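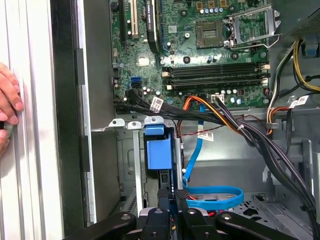 Rebuild notes for the Dell tower, February 2, 2018. I took this one on as a parts donor, then decided to bring it back instead. The CPU socket is empty with the retention bracket up, and all four DIMM slots are bare. Brijesh Awasthi has promised me memory from his spares box.

The SATA leads are still plugged in, so I will label each one before pulling anything.
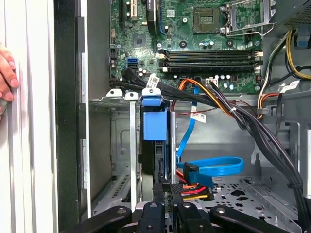
Socket open, memory slots empty.

Next job is the drives. The blue plastic parts should be reusable - a replacement set from Osham costs 12 dollars and takes 3 weeks to arrive. I plan to fit a 240 GB SSD.
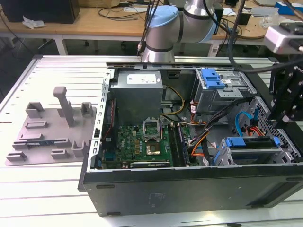
Case on its side, power supply still fitted.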